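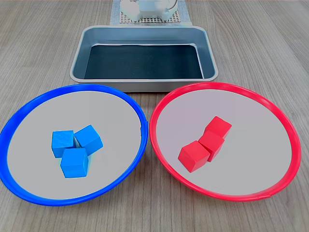
Home | News | Data | FAQ | Contact

2 min read

Groltia open data week: your questions

What is it?
Five days of talks and hands-on sessions on sharing research data, this time all about plant genomes. We can't wait!

When does it run?
In August, with the Ogilvie Prize talks on the last afternoon (always a lovely noisy one).

Who can enter the prize?
Anyone whose data and code are open, students very much included. Last year we had 165 entries and read every one.

Do I need to know how to code?
No! The Nelus workshop starts from scratch, and you'll be poking at a real moss genome by lunchtime.

Is there a limit on places?
Yes, 400 in the hall. Talks are streamed free as well.

Who do I ask about posters?
Sohail Ghauri, through the contact page.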